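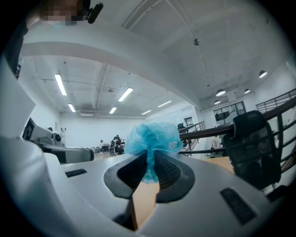
Light-blue plastic, bunched and held at the twist.

Gruvow 225 Portable Dewatering Pump: Review After One Season

We run a small marine construction outfit, mostly bulkhead repair, dock piles and the odd bit of maintenance dredging in private slips. For years our dewatering was done with two old trash pumps that leaked oil and needed a new impeller every spring. In April we replaced one of them with the Gruvow 225. It has 369 hours on it now, nearly all of them on the work barge or on the bank behind a cofferdam.

The 225 is a diesel unit on a steel skid with a three-inch suction and a three-inch discharge. It has four lifting points, a fold-down control box and a fuel tank under the engine. Two people can shift it along a flat deck with pipe rollers, but you will want the crane for anything else. The skid corners are rounded, so it doesn't dig into deck timber the way our old ones did.

Priming

This was the main reason for buying it. The pump primes itself from dry with up to 10 feet of lift. On our longest suction run it took a little under two minutes. It loses prime if the strainer comes out of the water, then picks it up again once the strainer goes back under. The old pumps had to be topped off by hand every time.

Solids

Sand and fine gravel go through without trouble. Shell is harder on it. We worked a slip in Garnlow that was half oyster shell, and after a week there the wear plate had visible grooves. The plate is reversible, so we turned it around and kept going. Weed and rope are the weak point, as with any pump this size. There is a cleanout port on the side with two hand nuts, and clearing a clog takes five minutes if the pump is sitting where you can reach that side. Ours often was not. Think about which way the port faces before you tie the skid down.

Engine and controls

Starting has been good, including cold mornings. The fuel tank gives us a full shift with some left over. The control box has a key, a throttle, an hour meter and a low-oil shutdown. The lid seal on the box let water in after a few weeks of spray. We replaced it with foam strip from the hardware store and have had no water since. The float switch for automatic start is an extra, and we didn't buy it. If you leave a pump running overnight behind a wall, you probably should.

It is loud. You can't hold a conversation next to it. The rental Ekinetti we used two years ago was a good deal quieter, though it also cost more per week and was too wide for our deck.

Parts and service

We bought through Shokri, who stock seals, wear plates and gaskets on the shelf. The impeller had to be ordered and took nine days. The manual is short but the exploded drawings are clear, and part numbers are printed next to each item. First service was an oil change and a belt adjustment, done on the barge on a Thursday afternoon between tides. Filters are a common size.

One complaint: the grease fitting for the rear bearing sits behind the discharge flange, and a standard gun will not fit on it with the hose connected. A flexible extension solves it.

Cost

Ours came to $2,000 more than the pump we first looked at, which had the same flow rating but no self-priming. We have made that back in labor. For a crew that pumps a few times a year, the cheaper one would do the job.

Good points: fast priming, reversible wear plate, easy cleanout, sensible skid.

Bad points: noise, control box seal, rear grease fitting, wait time on the impeller.

We plan to replace the second old pump with another 225 before next season, with the float switch this time.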